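An Afternoon at the Place Where They Teach Robots to Clear the Table

Visit notes, March

Getting in

Larkomow keeps its data floor above a tile wholesaler in Nekthorpe, which explains the stairs and possibly the floor. The sign by the bell still belongs to a former tenant. I rang it twice, and was let in by Clyde Baptiste, who had a headset pushed up on his forehead and a sandwich in one hand. He runs what the company calls collection. His business card says so, with a capital C.

I had come expecting something like a car plant. I got something like the kitchen of a shared student house, except that the dishes are moved on purpose and every move is saved.

The talk

Visitors sit through a short talk before they are allowed near anything. Muchen Tang gave ours, standing beside a screen that kept going to sleep. The point was simple enough. The software learns from examples, the examples come from people steering the arms through a chore, and the software needs more examples than anyone sensible would volunteer to make. So they pay operators to set a table and clear it, over and over, in four-hour shifts.

Each attempt is an episode. An episode has a start, an end, a one-line instruction ("put the cup beside the plate") and a grade. Bad ones are kept too, in their own pile, and Muchen spoke of that pile with real affection. An arm that misses a cup and goes back for it is apparently worth having. I thought of several dinners I have hosted and felt better about them.

A man from Cikton, who had come to sell them storage, asked how long until the robot could do the washing-up. Muchen said they were still working on the setting down.

On the floor

There were six stations when I visited, and two had someone at the controls. I was parked behind Miroslava Tkachenko, who has done this for a year and used to repair clarinets. She steers with a pair of handheld grips and hardly moves from the elbow up. Her arms drift in from the near side of the table, slow as cows. She told me that new operators always go too fast, then always go too slow, and that the useful ones stop thinking about it by the end of the second week.

Between episodes she shuffles the tableware. If the plate always sat in one spot, the software would learn the spot and ignore the plate. She is meant to follow a printed sheet of layouts, and mostly does. The sheet has a box for "clutter," and I asked what counted. "Whatever I forgot to take off," she said.

I watched her for the better part of an hour. I had planned on ten minutes.
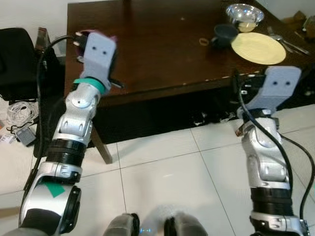
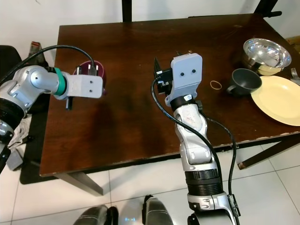
The grading room

Down the hall, Edin Shehu watches what the floor produces, at double speed, with a mug of tea he never seems to reach the bottom of. He marks where the grip closes, where it opens, and whether the instruction was carried out or just waved at. His complaint is with wording. One operator's "next to" is another's "near," and he has a long message thread on the subject that he offered to show me. I read more of it than I meant to.

He let me grade an episode myself. I passed it. He failed it - the cup had been let go a little above the table, and they are strict on dropping.

Having a go

The last stop was a practice station, set up with a version of their software called Zhuravel and a cup that had plainly been through a lot. Radymyr Panasiuk fitted the grips to my hands and told me to relax, in the tone dentists use. I closed the gripper on air, then on air again, then on the cup, which I carried across the table at a tilt that would have emptied it. My attempt went into the bad pile, with a label. Radymyr said it was a very clear example of its kind.

If you go

Visits are by arrangement, in small groups, afternoons only. Wear flat shoes for the stairs. The coffee comes from a machine on the landing that takes coins and has only one working button.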